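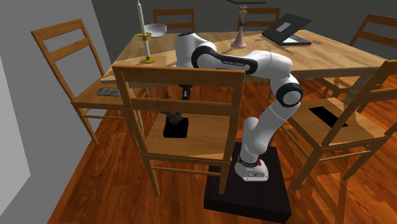 Drahomíra Hrnčiar said the queue should go back to people, at least on nights, and that she would put it in writing if that helped. Kang had no objection to her writing it.

The queue held 2,084 runs. Each run was a room, an arm and an instruction, and each ended in a pass or a fail. Until spring the rooms at Witetow had been laid out by hand. A layout clerk opened an empty floor, placed the table, placed the chairs, put a few household things where a household might leave them, and saved the file. A good clerk finished 12 in a shift. Then Goromix bought Nonard, which filled rooms by rule and did not take shifts.

The clerks became reviewers. The pay was the same and the chairs were the same. A reviewer watched the arm reach, checked the result against the instruction and pressed one of two keys. If the gripper came down inside a chair the run was a fail. If the arm lifted the candlestick when told to lift the bowl the run was a fail. Anything else was escalated to Kang, who had written the rule for escalation and disliked seeing it used.

Hrnčiar escalated six runs in her first week. In all of them the arm had done as instructed. Her note on each was that the room was wrong. People did not leave a laptop beside a candle, she wrote, or keep ornaments on the seat of a chair they meant to sit on.

Kang replied that the rooms were not required to be right. They were required to be varied.

She read this at 4 a.m. and opened the old folder. Her own rooms were still in it, filed by number. In most of them one chair was pulled out further than the rest, on the side nearest the door. She had done that without a specification. Her father had sat there.

She ran the arm in one of her rooms. The instruction was to fetch a cup. The arm went over the chair back, took the cup by the rim, raised it and stopped at the set height. She pressed pass. Then she moved the file into the live queue, between two of Nonard's, and entered the layout source as manual.

In November the field for layout source was removed from the form.

Home Stories Authors Archive Submit Contact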